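手持夹爪装袋拆袋 工位小规矩(攒的)

栏目:工作间窍门
2026年10月

先说清楚,不是标准文件。正式的那份是Standik的《手持夹爪操作守则》,挺长,一般人翻两页就放下了。下面都是平时干活记下来的,想到哪写到哪,顺序别太当真。

一、开工前

桌面先擦。白桌面最好,反光归反光,掉个小东西一眼看见。
夹爪两指合拢,对着光看中间那条缝。上下一样宽就行,歪了别硬用,松螺丝重新对。
铜圈那几个轴眼,棉签蘸一点点油,一点点。多了会甩到袋子上,塑料沾油以后怎么夹怎么滑。
连杆活动一下,开、合、开、合。有涩的感觉就停,先查有没有卡进塑料碎。
袖口扎好。手链手表摘掉。
线从后面走,别从手腕底下绕。绕一圈干起来老是拽。

二、夹塑料袋

软东西最难。硬盒子随便夹,袋子不行,一夹就跑。

找褶。平的地方夹不住,有褶子的地方两指一捏就起来了。没褶就自己用指尖推一个出来。
避开标签。标签底下那层膜发硬,夹上去容易把标签带翘,后面核对就麻烦。下指的位置放在标签边上,离开一点。
袋里有瓶子的,先看瓶子朝哪头。瓶口那头别压。
指尖碰到袋子先停一下再合。很多人是边走边合,结果夹了个空,或者连桌面一起刮。 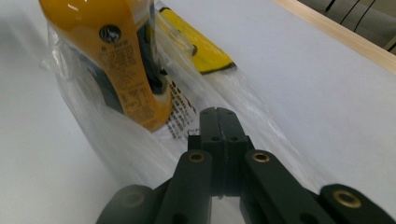 力度上,宁可轻了再补一次。Ander那本小册子里写的是“轻触、停顿、闭合”,三步,我们这边照抄了贴墙上,管用。新手最爱漏的是停顿。

瓶子和海绵这类一软一硬放一个袋里的,先动硬的还是先动软的?各家说法不一样。我的习惯是先动硬的。软的垫在下面能缓一下。Bahrami的流程是反过来,他们袋子厚,情况不同,不用争。

清洁剂瓶子单独提一句:拧紧,立着放,拿起来前看瓶身有没有渗。渗了的话不要用夹爪碰,戴手套处理,再擦桌子。夹爪铰链里进了清洁剂很难弄干净,铜圈会发乌。

三、撑袋子

一个人两只手,袋口总是塌。办法是一边提住袋沿,提高,另一边再往里送。提的那边不要动,动的只有一边。两边一起动,录下来的轨迹看着也乱。

薄膜袋先抖开再上桌。刚撕下来的袋口粘在一起,指头搓一下,或者往里吹口气(吹气这条守则里没有,食品袋不要吹!!)
大袋子摊开以后别让垂下来那片盖住键盘鼠标,刮一下就误触。显示器旁边留一块空地,别图省事。
夹袋沿,不夹袋身。袋沿多一道厚度,受得住。
提起来以后看看袋底有没有兜住桌上的小物件,这个犯过好几次错了。 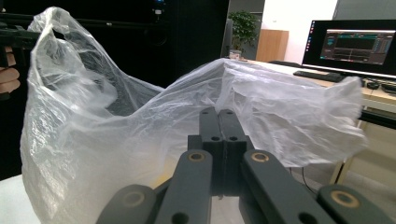
第2期 · 第300页

(接上页)袋口撑住之后别急着松。等另一边的指尖全部退出来再松,不然薄膜会被带进两指中间的缝里,抽不出来,一抽就破。真夹进去了:张开到最大,用手慢慢往外褪,别拿剪子伸进去剪,会划伤指面。

四、几条硬的

上面都是建议。这几条是必须,Grendilham工位检查的时候也是照这个看。

1. 手指不进连杆之间。任何时候。调试也不行,断电再说。
2. 夹爪指尖不对人脸,递给别人的时候指尖朝下,手柄朝对方。
3. 旁边有人伸手过来,立刻停。先停后说话。
4. 袋子破了就换,不要贴胶带接着用。胶带粘指面,擦半天。
5. 记录没保存不收拾桌面。
6. 机柜前面不堆袋子,塑料膜吸到进风口上很闷的。

五、保养多久一次

开合满200次,擦指面。干布就行。
满400次,检查所有紧固孔,螺丝松没松,铜圈有没有晃。
超过300次还没擦过的,手感已经不对了,自己不觉得,换个人拿一下就知到。
每个月底拆一次外侧连杆。9月那次拆出来一堆碎膜,细细的,缠在轴上。后来改成收工前都用软刷扫一遍,好多了。

计数写在本子上,别靠脑子记。本子挂桌腿边那个钩子,用完挂回去。

六、零碎

酒精棉擦指面可以,擦标签不行,字会花。
带标签的袋子,核对完再拆,拆的时候从没标签那侧下手。
皱得厉害的袋子反光强,看不清里头是什么,换个角度,或者把顶灯关掉一盏。别凑太近看。
旧袋子可以练手,练手用过的不要混回新的里面。单独一个箱子,箱子上写“练”。
午休夹爪平放,别立着靠显示器,倒下来两样都坏。
手汗多的,手柄缠一圈布胶带,缠薄点,厚了扳机回不到位。
练新人:先空夹,再夹海绵,再夹瓶子,最后才给袋子。跳着来的基本都要返工,返工比重头教还慢。

还有人问要不要给指尖套硅胶套。试过,夹瓶子确实稳,夹薄膜反而粘手,松不开。混着干的活就别套了。只夹瓶子可以套,套完记得在本子上注明一下,不然下一个人接手力度全错。

守则新版里撑袋那一节据说要改,改了再补到这里。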